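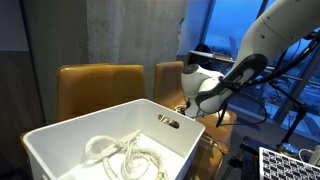 I have a rope problem. It started with one length of white braided cord for a macrame plant hanger (which I never finished, don't ask), and then I kept buying more, and by December I had rope in the hall closet, rope behind the couch and rope in a Griton tote bag with a bunch of old birthday cards.

So Sunday morning I decided it was all going in one bin. A big white plastic one with handle holes, nothing fancy. I paid 12 dollars for it at Quezada, the hardware place that also sells candy by the pound, and yes, I came home with candy too.

My first idea was to just drop everything in and put it in the closet. I've been storing rope that way for years and every single time I want a piece I pull up the whole nest with it! My friend Sorcha Carnegie, who sails, has been after me about this forever. She says to lay the rope in loops, big lazy ones, and let it go the way it wants to go. If you wind it tight around your elbow like I do, it gets a twist in it and then it fights you.

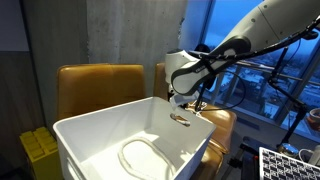

One big loop on the floor of the bin, with those mustard chairs I still love behind it.

The loop thing really is better. I did the thick braided stuff first so it could sit flat on the bottom, and I'm planning to put the thinner cords on top, each one tied with a scrap of yarn. I'm also going to write the length on a bit of masking tape for each one, because "medium-ish" has not been working as a system. My longest piece is 26 feet and I have no memory of what I wanted it for. Curtains? A swing?

Then there's the question of the ends. Some of my rope has been cut with kitchen scissors and it shows. I've read that you can melt synthetic rope with a lighter, and I've also read that you'll stink up the whole house, so I'm going with tape for now and I'll ask at the Coleck craft night if anybody has a better trick. Cotton gets whipped with thread, I do know that much. I just don't have the patience for it after 4 in the afternoon.

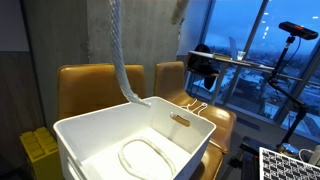
Frayed tip resting on the rim. That end needs some help.

I thought I'd be finished by lunch and I wasn't even close, mostly on account of stopping to untangle a knot that I finally gave up on and cut. I probably lost a foot of good cord and I regret nothing.

Still to do: the twine (so much twine), the jute that sheds all over my sweaters, and a decision about the Jirnow kit, which was supposed to be a hammock and has roughly 80 little wooden rings in it. If you've made that hammock, please write and tell me how long it took. I'd like to know before I open the second bag.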